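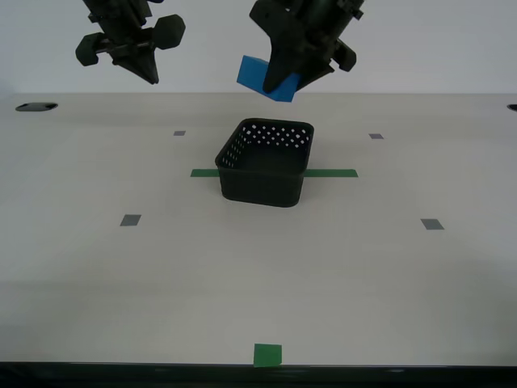 Asking Your County for Its Papers
Speaker notes, Kerubo Muriithi
Clarnard Public Library, Aug 16, 2022

Opening

Say hello, thank the library, thank Lacey Bellamy for setting up the chairs and for talking me into this in the first place. Wait for the folks in the back to find seats. Tell them I am not a lawyer and never wanted to be one. I am a person who wanted to know why the Brastach Road bridge contract got signed without a public hearing, and who learned how to write a records request along the way.

Ask how many people have ever sent one. Then ask how many have thought about it and given up, and let them laugh a little, as I gave up the first time too.

What the law gives you

Keep this part slow. The open records law in our state covers the county commission, the school board, the sheriff's office and most anything else that runs on tax money. You don't have to say why you want a record. You don't have to be a reporter, although I'll mention that the Liner has printed some very good stories out of requests that readers sent in first. The office may charge for copies, so always ask for an estimate before you say yes to anything.
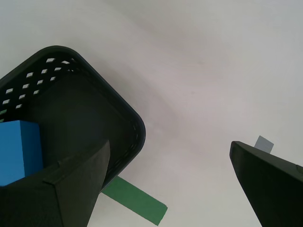
Being specific is most of the work, and I wish somebody had sat me down and told me so. My first request asked for "everything about the bridge," and what I got, after a long wait, was 982 pages, including lunch receipts and a good deal of back and forth over a parking space. (Pause here, people like the parking space.) A better way to think of it is the picture on the screen - there's a blue block in that black basket, and if the blue block is what you're after, say "the blue block," and don't ask for the basket. For me that would have meant the signed contract, the bids, and the emails between the county engineer and Bae Paving from November up to the signing.

Read my second request out loud. It was four sentences long, and I still have it on the fridge.

When they say no 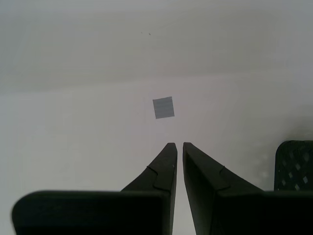

Gripper fingers and a small gray square.

A denial has to come in writing and has to name the part of the law they are leaning on. If it doesn't, write back kindly and ask for that. I really do mean kindly, friends. The clerk who opens your letter is very often the one who will help you find the right folder, and she did not sign the bridge contract.

If only part of a page is private, a home address for instance, they can black out that part and send you the rest. Ask for it that way. Show the page with the two black bars on it and pass the paper copy around.

Appeals - keep short unless there are questions. The sample letter is on the back of the handout. 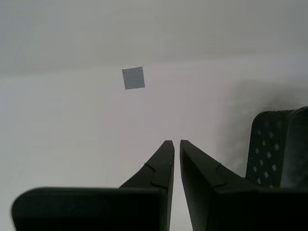 Dark gray fingers, tips nearly touching.

Closing

Tell them how the bridge business came out. We did get our hearing, and the commission now posts contracts before the vote, where anybody can read them over a cup of coffee. Mention that Lacey and I will stay until the lights go off to help people write a first draft. Pens are in the shoebox by the door.

Home Talks Handouts Records Help Contact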